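Notes for the Sunday talk, November 24, 2024. Working title: "Can it do the dishes yet?"

**Opening (keep it short, people have coffee)**

Hi everybody! Thanks for coming out. I get asked the same thing at every family dinner, usually by whoever is stuck at the sink: when do I get one? So I'm going to try to answer that tonight, and I'm going to stick to chores. No chess, no backflips.

Quick show of hands first: who here would let a machine put away their good glasses? (Wait for it. Last time I got 3 hands in a room of 26, and one of them was Iñaki Pastor, who sells the things.)

**Kitchen stuff**

Start with the counter, because that's where most of my week goes. Picking something up off a cutting board sounds like nothing. You do it while you're on the phone! But you also know, without thinking, how hard to squeeze and what's going to slide if you bump it, and all of that has to come from somewhere when it's a machine doing the job. A lot of it gets worked out in simulation these days, with marble and plants and baskets all drawn by a computer.

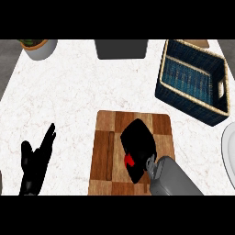

So can a robot clean up a kitchen after dinner?

Parts of it, slowly, in a kitchen it has practiced in. Clearing a few solid things off a counter is within reach. Greasy pans, cling wrap and a drawer that sticks are still your problem.

**The Skando story**

(Tell this one slowly, it gets a laugh.) We had a demo for the folks at Skando last November. Seven mugs, one shelf. The first five went up beautifully and I was already taking credit. Number six had its handle facing the wall, and the arm just sort of considered it. For a really long time. I ended up doing the last two myself, in front of everybody, in my nice jacket.

**Shop floor**

Different picture over at Wadia. Same parts, same bins, same height of table all day long, and the machine is pretty happy there. They still keep a person close by for tangled cables and for anything that comes in a bag. Mention Yuan here if there's time, skip Ekari unless somebody asks (the tote thing takes forever to explain).

**If they ask about price**

Don't guess! Say what I'd say to my sister: buy a good dishwasher, check back with me later.

**Before Q&A**

Ask them which chore they'd hand over first. Write the answers on the board. Mine is folding fitted sheets, and I'd wait years for that one.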